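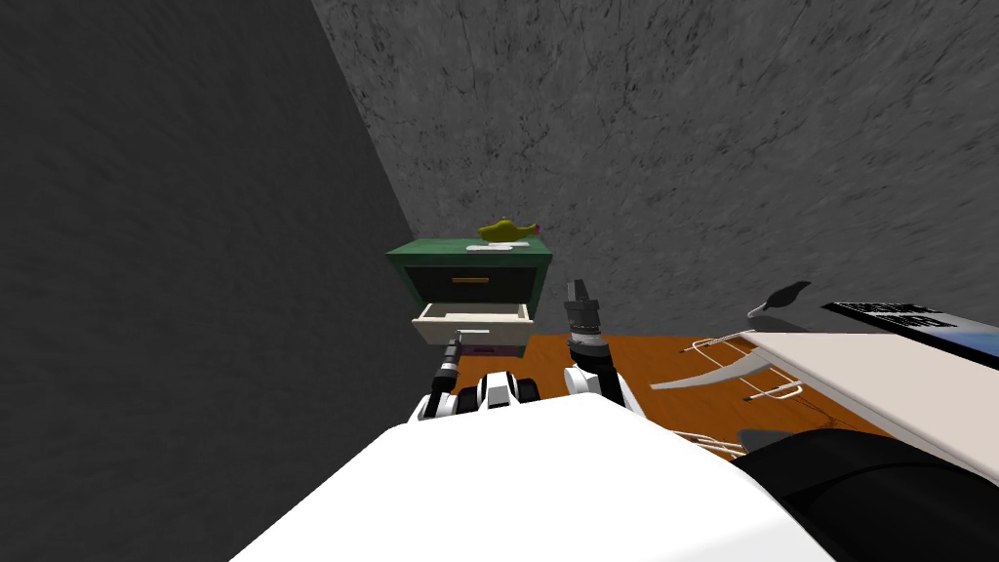
1/ Right, small furniture and why I've spent most of November thinking about it. Moved into the Sudach flat with 32 boxes and one bookcase. Guess how that's going.

2/ The hall is 90 cm wide at the front door and then gets narrower, for reasons known only to whoever built it. Anything deeper than a shoebox and you're going in sideways with the shopping.

3/ Went to Huvine at lunchtime and fell for a lovely old chest. 700 quid! I patted it and left.

4/ What I do want is drawers. Doors in a narrow hall are a menace - you open one and you're trapped behind it till you've found your gloves.

5/ Also learned the hard way to check how far a drawer comes out BEFORE buying. My last one had a stop halfway, so everything at the back stayed there for nine years. Found a Wanton bus pass in it when I moved.

6/ Current favourite is a little thing from the Kamata range, two drawers, stubby legs. Bit plain but I could paint it. Green? Mustard?

7/ If anyone's painted one without the drawers sticking afterwards, please tell me how. Did you do the runners or leave them bare?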